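August, bindery notebook, 2:40 pm

Clarkton parish hymnals, continued. Sena glued up the spines on the second lot this morning and they are in the press now. First lot came out square. Two copies have a split at the back hinge, so those go back to me for new cloth.

Count from Delali at the church is 85 books in all, 40 of them with the older red cover. She wants the red ones kept red. The Lonix cloth is a shade too brown next to the originals. Asked Asmaa to send for the Elier sample card before we cut anything.
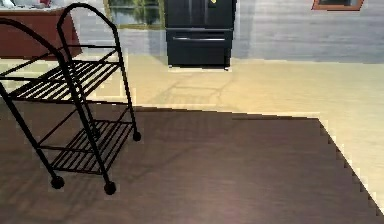
Paste was too thin again. Went back to the thicker mix and let it stand an hour. Better grab on the endpapers, less cockling.

Family names written inside the front boards are to stay. Pastor Acheampong was firm on this when he called. Where the pastedown has to come off, lift the name whole and tip it back in. Tried it on hymnal 2, slow but fine.
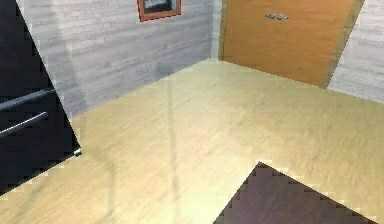
Shaimaa asked about the pulpit Bible. Sewing is sound, boards are off, page 685 torn across the lower corner. Tissue repair only. Don't trim. Zuweira to quote for the new leather.

To do: hinge cloth, call Delali re ribbon color, check press at 5.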